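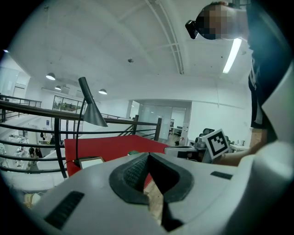
Cusix Isevden hand-held gripper: open house review

Price as quoted: $880 per gripper, marker cards included, head camera extra
Tried at: the Cusix open house, Brirkham, October
Verdict: a decent tool wrapped in a sales pitch I don't buy yet

I went to Brirkham expecting to be sold to, and I was. Cusix had opened the whole office for the afternoon, with the engineers working downstairs at the long white tables and the demos up on the mezzanine, and the line they kept repeating was that anyone can train a robot arm before lunch. You pick up the Isevden, you do the chore with your own hand, the recordings go off to a computer and some time later an arm does the chore. No robot needed until the end.

I've heard a version of that from three companies now. What I wanted to know was how much fuss sits between picking the thing up and getting a recording you can use. Answer: a fair bit.

Setup

Before you record a thing, the gripper has to be matched up with the camera strapped to your forehead. You do this by showing a printed card, a black square pattern on white, at a few different angles. Hold it too flat to the light and it glares. Wave it too fast and you start over. My first try failed and so did my second. Luana Assunção, who ran our group, got it in one go, but she does it every day and I'd expect her to.

The brochure calls this step "instant." I'd call it a few minutes when you're new. It also has to be repeated if the head strap slips, and mine slipped when I looked down to check my shoe.

In the hand

The shell is white, smooth and bulky. Bulkier than I'd guessed from the website, where it's only ever shown in the hands of someone who must be enormous. The slotted vent on the casing stayed clear of my fingers, so good marks there. I have average hands and my thumb was tired well before my turn was up.

The jaw pad is the best part. It's dark gray rubber with a V-shaped notch, ribbed on the inside, and it holds on to things that I was sure would slide out. Pens, a marker card, the rim of a paper cup. It's less happy with anything wide and flat. I had a go at lifting a hardcover book by its spine and gave up.

They had a second model out too, in gray and black, with a boxy camera module on it. I liked it better to look at, and from my short turn with it I'd say it's easier to see past. Nobody would give me a price or a ship date, so I can't review it and you can't buy it.

The desk task

The chore was tidying a red tabletop: a black desk lamp, a small wood-framed picture at the foot of it, that kind of thing. Move the frame over, set it down square, move it back. The idea is that you do this again and again with small changes so the software sees plenty of variety.

Fine, but look at how friendly that setup is. A plain red surface, a few objects well apart, and a lamp that never gets moved. My own desk has a keyboard cable running across it, three mugs and a pile of mail. I asked if I could do a run with my coat thrown over half the table and was told they'd rather keep the recordings consistent. I understand why a company would say that at an open house. I still wrote it down.

The numbers

Tarcísio Trindade gave the software talk. He told us the tidy-up demo was built from 359 recordings, done by Cusix staff, and that a new user might see up to 19 percent of their recordings thrown out by the quality check. I was glad to hear a figure like that said out loud. It's also a lot of wasted chores if you're paying a person by the hour, and it was nowhere in the handout.

When I asked how often the arm gets the task right on a table it hasn't seen before, he said they were still measuring that. To me this is the only number that counts, and until I have it I can't tell a lab what its $880 buys.

The arm itself is kept at the Pacheco site, so what we got was a video. It was a nice video. It had music on it.

Good

Jaw pad grips well and the rubber seems tough
Staff let you handle everything and answered most questions
Live view of what's being recorded is clear and easy to follow

Not so good

Card-and-camera setup is fussy and has to be redone too often
Too bulky for small hands, and there's only one size
Head camera gets uncomfortable, and the strap needs a better buckle
No arm at the open house, and no success rate for new tables

Should you buy one?

If you already have an arm and people who know how to use the recordings, borrow an Isevden for a week and try it on your own mess. Cusix says it does loans, though you pay shipping both ways. If you're a small shop hoping to skip hiring someone who understands this stuff, keep your money for now. I've asked to see the arm at Pacheco, running on a table I set up myself, and I'll update this page if they say yes.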